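Review: The Wendum Open Storage Box for Costume Jewellery and Small Accessories
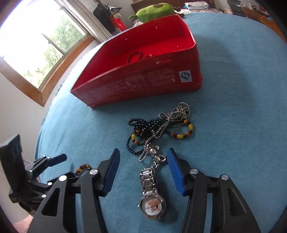
The box was assessed by the Hullside Household Goods Panel as part of its continuing look at low-cost storage for the bedroom and dressing table. Readers have written to the Panel more often about necklaces than about any other small item in the home, and the complaint is nearly always the same: a mixed collection of chains, beads, bangles and watches is put away in reasonable order and comes out again as a single knot. The Panel therefore set out to establish whether a plain open box, used with a little method, can serve as well as the compartment cases sold at several times the price.

The review was carried out by Marietjie Tshabalala, who has written the Panel's storage reviews for a number of years, with a second opinion from Themba Tshabalala on construction and wear. The box was bought at the ordinary retail price and the maker was not told of the purchase.

What was tested

The Wendum is sold as a general box for accessories. It comes without trays, hooks or dividers, although the maker offers a set of card inserts separately. The Panel bought the box alone, in red, and used it for 28 days in an ordinary household. It was then passed to a second household for a further 23 days, where it was opened several times a day and shared between two people.

The contents were chosen to be awkward. They included strands of small beads, metal chains, bangles of differing thickness and a wristwatch with a metal link band. No fine jewellery was used, and the Panel would not recommend an open box for pieces with soft stones or delicate settings, which should be wrapped and kept apart.

Size and shape

The box is wide enough for bangles to be laid flat or stood against a side, and this proved to be its best feature. Many boxes in this price range are divided into squares intended for rings and earrings, and a bangle has to be left on top, where it prevents the lid from closing. In the Wendum there was no such difficulty. Bangles leaned against the wall of the box stayed within easy reach, and it was possible to pick one out without disturbing the rest.

The same openness is a disadvantage for necklaces. With nothing to hold them in place, long strands slide towards the lowest point and gather there. In the first household the beads and chains had become entangled by the end of the opening week. Mrs Tshabalala noted that ball-link chain was the worst offender, as it runs freely through any loop it meets and then tightens when pulled.

Colour and finish

The bright red interior was liked by one household and disliked by the other. Its practical effect is easier to judge. Black beads, silver chain and pale metal all show clearly against it, whereas orange and red pieces are less readily seen, particularly by lamplight. Anyone whose collection runs to warm colours may prefer one of the paler finishes, if these can be obtained.

The outside is less satisfactory. Printing on the outer wall does not stand up well to handling, and scuffs on the red surface show as lighter marks. Mr Tshabalala considered this a matter of appearance only. The walls kept their shape throughout, the corners did not open and the thin raised lip along the bottom edge remained firm. A buyer who wishes to leave the box on display should nevertheless expect it to look used fairly soon. One kept in a drawer or wardrobe will fare better.

Sorting and untangling

The Panel found that the way the box is emptied matters as much as the way it is filled. Tipping the contents out in one movement made every tangle tighter. Lifting the pieces out by hand on to a cloth was slower but left far less to undo. A plain cloth in a single colour is to be preferred, and blue was found to suit both silver and yellow beads very well. It stops round beads from rolling and protects polished metal from a hard table top.

Once the pieces are on the cloth, the watch and any bangles should be set to one side. Chains are best dealt with next. The free end should be found and worked back through the beads, with the pile kept loose and flat. Beaded strands should not be pulled at any stage – the thread will generally give way before the knot does. Where a chain carries a cluster of charms or ornaments, the cluster should be held in one hand and the chain eased away from it with the other.

In the second household this was done each Wednesday evening. After the first session, which was a long one, the work became light. The couple also began to lay the necklaces in the box one at a time, in loose curves, with a folded sheet of tissue between the beads and the metal. The Panel regards the tissue as the single most useful addition and notes that it costs next to nothing.

Watches

A word should be said about watches. A metal link band is heavy in comparison with a string of small beads, and its clasp will catch on thread if the two are stored together. In both households the watch was at first kept in the box with everything else, and in both it was later moved. A small pouch within the box was sufficient. Those who own several watches should look for a separate case, as the Wendum has no cushion or roll on which a band may be fastened.

Comparison with other boxes

Two other products were in use during the same period. The Krajčí compartment case holds necklaces on hooks inside its door and kept them entirely free of knots. It is an excellent piece of work, but it takes up a good deal of room and its rings section was larger than either household required. Wide bangles did not fit.

The Drastosthorpe stacking tray is closer to the Wendum in price. Its shallow sections suit earrings and short chains, and it may be placed in a drawer. Long bead necklaces have to be folded several times to fit, and the reviewers found that they seldom troubled to do so. For a collection made up chiefly of bangles and longer strands, the Panel prefers the Wendum.

Matters for improvement

The Panel has written to the maker with two suggestions. The first is that a single fixed divider be supplied, placed off centre, so that chains and beads may be kept apart without reducing the space for bangles. The second is that the printing be moved to the base, where wear would be of no consequence. The card inserts now offered were examined in the shop and appeared too light to remain upright under the weight of a watch or a heavy necklace.

Rating and recommendation

The Wendum is awarded 54 marks out of 75. It loses marks for its outer finish and for the absence of any means of separating long pieces, and gains them for its generous opening, its sound corners and its suitability for bangles. It is recommended for costume jewellery in everyday use, on the understanding that the owner will supply tissue and a pouch and will set aside a little time for sorting. It is not recommended for valuable items or for travel.

Households that already own a box of similar size are unlikely to gain by replacing it, and may apply the advice on sorting to the one they have. The Panel's notes on cleaning bead necklaces are available on request under leaflet number 1090.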